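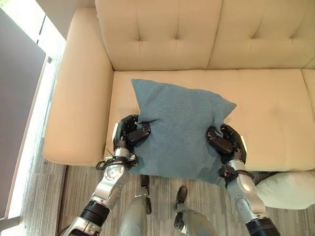 The blue cushion, held above the sofa.

I have been sorting out the living room at Winham this week, and the sofa took longest. It is a pale one, so every crumb and hair shows. I took everything off, ran the hoover along the seams with the narrow nozzle and wiped the arms with a cloth. I found 70 pence and a pen.

The covers were washed at 30 before, but the label says cold, so cold it was. They dried on the airer overnight.
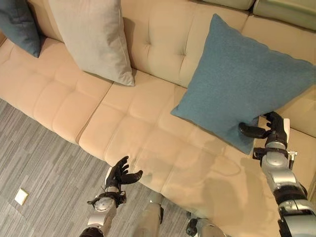 Cushions on a sofa need less matching than the shops would like. I bought mine at different times – the first from Bedo for 12 pounds, the others in the August sale at Riltance. Blue and light grey get on well enough, and I like the big blue one turned on its point against the tufted back. It does slide down when anyone sits next to it.

The rug is next. It is roughly 200 cm long and will not fit in the bath, so I need to ring round for a price.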